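Part-time costume sorter, Woster Players

Our wardrobe holds 2,000 garments, most of them filed under "later." We need one patient person, 9 hours a week, through December.
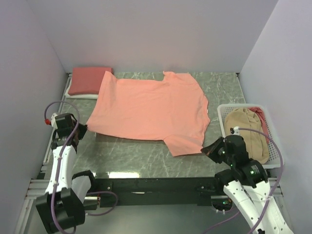 Pay is $390 a week. You will answer to Kwaku Kyei, who has strong views on hangers.

What you'll do
Sort, mend and label
Find the second boot
Say no to directors 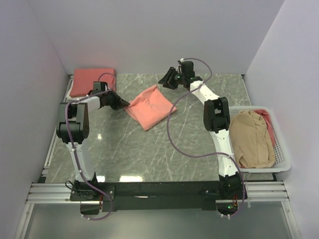 What we'd like
Steady hands and some sewing. A degree in fashion is fine, and we will try not to hold it against you.

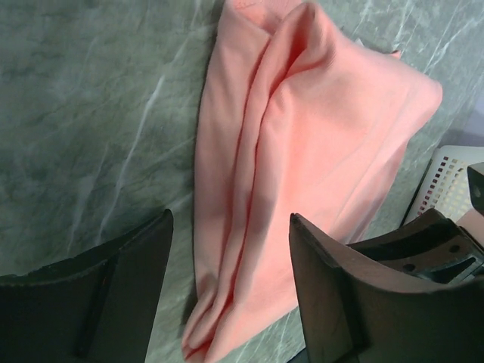
You should also be able to tell a Roman from a bedsheet at ten paces. Our last audience couldn't.

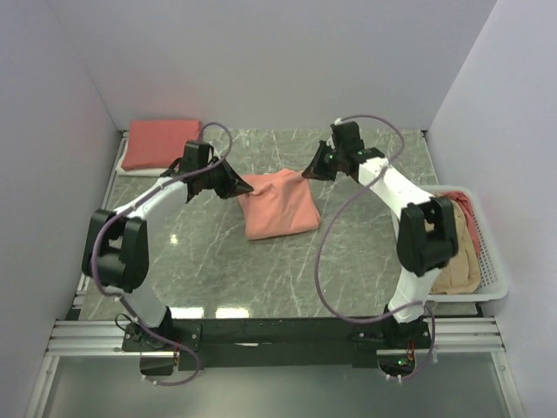
Pink cloth on the marble-patterned table.

Write to Kwaku at the Woster box office. No headshots.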